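**Workshop notebook, Stelstead tableware store**
**Sat 1 May**
**Subject: Bowls, table surface and stacking**

The purpose of today's entry is to record the state of the white bowls and of the wooden table on which they are handled, and to set down the practice to be followed until the store list is revised in August. The previous entry on this subject dealt only with shelving and left the matter of stacking open.

**1. Table surface**

The table has not been refinished since it was brought over from the Molik room. The wood is pale and marks easily. Colleagues are reminded that the joints between the boards collect crumbs and dried glaze dust, and that a cloth drawn across the joints simply pushes this material further in. A soft brush should be used first, along the length of the joint, and the cloth afterward.

A small brownish mark near the working area has been raised before as a possible stain. It may equally be a knot. It should not be sanded or treated until someone has tested the spot with plain water and a little soap. If the mark does not change, it is to be entered as a feature of the wood and left alone.

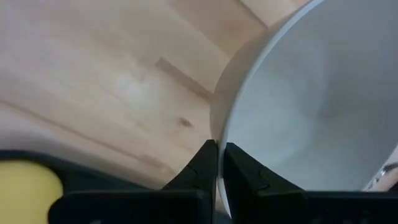
Oil is a separate question. The Henriques finishing oil was approved for the shelves and has not been approved for any surface on which tableware stands. The tin should remain in the lower cupboard. Any request to use it on the table should be written in this notebook before the work is done.

**2. Condition of the bowls**

Bowls are to be checked by hand as well as by eye. The rim is checked first, with a fingertip passed slowly around the full curve, then the inner wall, then the foot. A chip too small to see in flat light can usually be felt. Bowls with a chipped rim go to the Tivau crate and do not return to the shelf, even if the chip appears minor.

The speckled ware requires some patience. Tan and brown flecks on an off-white wall are part of the finish and have been mistaken for dirt on at least 2 occasions, with the result that the pieces were scrubbed with an abrasive pad. The pad is now withdrawn. A fleck that cannot be felt under the fingertip is to be left. One that stands above the surface may be food or dust and should be soaked before any rubbing is attempted.

Plain white interiors show gray metal marks from spoons more readily than the outer walls do. These are to be noted on the card and cleaned with the mild paste only.

**3. Stacking**

The shelf allowance is up to 20 bowls per bay, all shapes together. The present list gives 19 for the bay nearest the table. The list should be corrected whenever a bowl is moved to the crate, on the same day, by the person who moves it.

Deep bowls may be set together with the wide, shallow ones, the shallow bowl always at the bottom. Before the hand is taken away, the upper bowl should be turned slightly to confirm that it sits level and does not rock. Where two rims or walls meet, a paper sheet is to be placed between them for shelf storage. No sheet is needed for short periods on the table.

No third bowl is to be added to a mixed pair. This point was disputed when the earlier practice was written. It is entered here as settled, pending the August revision. Pairs should be lifted from below with both hands, and never by the rim of the upper bowl.

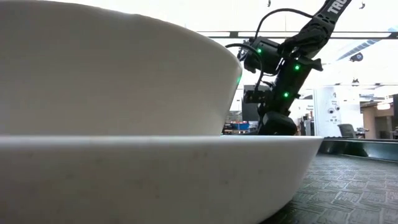

**4. Matters outstanding**

- Paper sheets: the last pack of 100 has been opened. A further pack is to be ordered from Molik in the same size.
- Brush for the table joints: the present brush is too stiff and should be replaced.
- Cards for the speckled ware: to be rewritten so that the flecks are described as part of the finish.
- Tivau crate: lid does not close fully. To be checked before the crate is moved.
- Soap test on the brownish mark: not yet done.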